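연구노트 > 조작 학습 > Traltier > 시뮬레이션 평가

2019년 1월 4일

Traltier 재현 실험, 주방 환경. 어제 밤에 걸어 둔 게 아침에 끝나 있었다. 결과부터 적으면 성공률 73%. 지난번 내부 발표 때 나온 얘기보다 낮지만 그건 별로 놀랍지 않고, 내가 신경 쓰이는 건 이 숫자가 무엇을 재고 있느냐는 쪽이다.

조건 정리.
- 학습 에피소드 900개, 전부 시뮬레이션. 시연은 스크립트로 만든 것이고 사람이 조종한 건 섞지 않음.
- 평가 에피소드 700개. 초기 배치는 학습 때와 같은 분포에서 다시 뽑음.
- 시드 3개. 시드별 표는 서버 결과 폴더에 있음. 편차가 생각보다 커서 평균만 옮겨 쓰지 말 것.
- 렌더러는 Ondach 기본 설정. 조명 랜덤화 꺼짐. 이걸 왜 껐는지 설정 파일에 메모가 없다. 다음부터는 끈 사람이 한 줄 남기자.

방법 자체는 단순하다. 카메라 영상에서 목표 물체에 대한 주의 맵을 만들고, 그 맵의 무게중심을 정책 입력에 넣는다. 주장은 이렇게 하면 배경이 바뀌어도 정책이 흔들리지 않는다는 것. 말은 그럴듯하다. 그런데 지금 돌린 평가에서는 배경이 바뀐 적이 없다. 벽은 늘 같은 벽이고 소품도 늘 같은 소품이다. 배경 변화에 강하다는 결론을 배경이 고정된 평가로 내릴 수는 없다. 발표 자료 초안에 '강건성'이라는 단어가 들어가 있던데 나는 빼자는 쪽이다.

오전에 한 것

1) 주의 맵을 빼고 그 자리에 상수를 넣어 봤다. 학습은 새로 하지 않고 평가만. 당연히 무너질 줄 알았는데 일부 에피소드는 그대로 성공했다. 그 에피소드들을 열어 보니 목표 물체의 초기 위치가 학습 분포 한가운데에 몰려 있는 경우가 많았다. 눈으로 훑은 것이라 통계라고 할 건 못 된다. 그래도 정책이 영상을 안 보고도 맞히는 구간이 있다는 의심은 충분히 든다.

2) 영상을 통째로 검게 만들고 관절값만 넣은 대조군도 돌리려 했는데 Rawashdeh 쪽 로더가 전처리에서 나눗셈 오류를 냈다. 정규화할 때 표준편차가 0이 되는 문제. 작은 값을 더하면 넘어가긴 하는데, 그러면 입력 스케일이 학습 때와 달라져서 비교가 지저분해진다. 보류.

3) 성공 판정 코드를 읽었다. 마지막 스텝에서 물체가 목표 영역 안에 있으면 성공으로 친다. 속도는 안 본다. 굴러서 지나가는 중이어도 성공이다. 이건 고쳐야 한다. 몇 스텝 이상 머무는 조건을 넣고 같은 로그로 다시 채점하면 되니까 재학습은 필요 없다. 숫자는 내려갈 것이다. 얼마나 내려갈지는 해 봐야 안다.

오후, 카메라 쪽

보조 시점을 켜서 중간 프레임을 뽑아 봤다. 설정상으로는 작업대 전체가 들어와야 하는 시점이다. 그런데 화면 대부분이 아무것도 없는 흰 벽이고, 아래쪽에 가서야 바구니 세 개가 나란히 나오는데 그마저 아랫부분은 앞의 회색 면에 가려져 있다. 조작이 일어나는 곳은 이 시점으로는 판단할 수가 없다. 맨 아래에 올라온 검은 것도 윗부분만 보여서 그리퍼 끝인지 수전 손잡이인지 이 프레임만으로는 단정 못 하겠다.

이런 입력을 받고도 주의 맵은 또렷한 봉우리를 냈다. 위치는 가운데 바구니 근처. 목표 물체는 바구니가 아니다. 바구니는 환경에 딸려 오는 장식이다. 그러니까 맵이 찾는 게 '목표'인지, 아니면 흰 벽 앞에서 그나마 무늬가 있는 부분인지 구분이 안 된다. 갈색 사선이 촘촘히 엇갈린 무늬라 대비만 따지면 제일 눈에 띄는 게 맞다. 나는 지금으로선 뒤쪽에 걸겠다.

반론도 적어 둔다. 보조 시점은 학습에 쓰지 않았으니 분포 밖 입력이고, 여기서 엉뚱한 곳을 본다고 해서 주 시점에서도 그렇다는 증거는 안 된다. 맞는 말이다. 다만 배경에 안 흔들린다고 주장하는 방법이라면 목표가 안 보일 때 맵이 퍼지기라도 해야 하지 않나. 확신에 찬 봉우리가 하나 서는 건 좋은 신호로 읽기 어렵다.

카메라 자세가 왜 저런지는 따로 확인해야 한다. 피치 값의 부호를 의심했는데 설정 파일과 로그의 값은 일치한다. 수평도 완전히 맞지는 않는다. 바구니 줄이 오른쪽으로 아주 조금 내려가 있다. 기준 좌표계가 로봇 베이스인지 월드인지 Ondach 문서에 분명히 안 나와 있어서 그쪽부터 볼 생각.

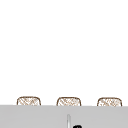
다음에 할 것

- 판정 코드에 정지 조건 추가하고 기존 로그 재채점. 제일 먼저.
- 바구니를 지운 환경, 바구니 무늬만 단색으로 바꾼 환경을 각각 만들어 주 시점에서 평가. 성공률이 그대로면 내 의심은 틀린 것이고 여기에 그렇게 적겠다.
- 보조 카메라 자세 수정. 수정 전 프레임은 지우지 말 것.
- 초기 위치를 분포 가장자리에서만 뽑은 평가 세트. 상수 입력 대조군도 같은 세트로.
- Rawashdeh 로더는 채널별로 상수 입력을 허용하는 옵션이 있는지 먼저 찾아보고, 없으면 패치.
- Bondevell 베이스라인은 아직 구버전 판정으로 채점돼 있음. 우리 것만 새 판정으로 바꾸고 나란히 놓으면 안 된다. 둘 다 바꾸거나 둘 다 두거나.

실물 로봇 실험은 2월로 잡혀 있는데 위의 두 번째 항목이 끝나기 전에는 시작하지 않았으면 한다. 시뮬레이션에서 무엇을 보고 움직이는지 모르는 정책을 실물에 올리면 실패해도 원인을 못 가른다.

재채점 스크립트는 오늘 저녁에 걸어 둠. 출력 경로는 기존 결과 폴더 밑 rescore.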